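2020-10-03

Lumbao opens second repair room and will prepare 200 used desktop computers for homes and small schools

Lumbao, the workshop for used office computers, today announces the opening of its second repair room. The new room will be used for one kind of work only: taking older desktop computers from offices, checking them part by part, and giving them to families and small schools which cannot buy new ones. The programme has the name Skusine and it started in February with one bench and a borrowed cupboard.

Since the start, 134 computers have left the workshop in working order. With the second room, Lumbao wishes to reach 200 before the programme closes its first year. Each computer goes out with a keyboard, a mouse, a screen cable and a printed guide of six pages, written in simple language.

"In spring we received many more requests than we could answer," says Oratile Oosthuizen, who leads the programme. "Children had lessons at home and in many houses there was one telephone for everybody. At the same time, offices were calling us and asking who could take the machines from under their desks. We had the people who want and the people who give, but we did not have enough tables."

How a computer is prepared

Every desktop tower that comes to Lumbao is first written in the book, then the hard drive is taken out and erased on a separate station. After this the tower is laid on its side on the bench and the side panel is removed. Dust is blown out with air, the cables are checked one by one, and the memory is tested in each slot.

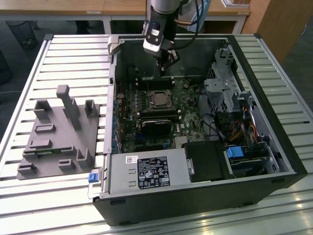 The processor receives more care than any other part. Many of the donated towers have worked for years in warm rooms, and the paste between the processor and its cooler has become hard. The technician takes off the cooler, cleans the old paste and looks at the socket under a good light. In a Dell tower such as the one on the bench, the socket sits near the middle of the green board, with two memory slots on each side of it, so the memory can be checked in the same visit. The lever beside the processor is lifted only when the processor must come out, and it is closed again before the new paste is put on. Then the cooler goes back, and the computer runs a test for 11 hours before it may leave the room.

Parts which do not pass are not thrown away at once. Fans, drive brackets and power cables are kept in marked boxes and used in other towers of the same model. What cannot be used goes to Wonex, a recycling firm in the same street, which collects it every second week.

"People think that the old office tower is finished, but very often it needs only cleaning, some more memory and a new drive," says Davina Moncrieff, head technician. "I like these big cases. There is space for the hands, and most parts come out without a fight. With small laptops we would need double the time."

Support from Futitz

The shelves and the lamps for the second room were paid for by Futitz, a local office supplier, which also donated the first group of towers from its own building. Futitz will collect used computers from its customers together with the normal deliveries, so that offices do not have to arrange the transport.

How to give or receive a computer

Offices can offer desktop towers in any condition, if the case is complete and the power supply is inside. Screens are accepted when they are flat and the glass is not broken. Printers and copying machines cannot be accepted at the moment – the workshop has no place for them. A written confirmation of the erased drives is sent to each donor.

Families and schools can ask for a computer with a short form, on paper at the workshop or through the Lumbao website. There is no cost. The waiting time depends on how many towers arrive, and Lumbao informs each person when the computer is ready to be collected.

Visitors from the press are welcome in the new room, by appointment with Oratile Oosthuizen at the Lumbao office.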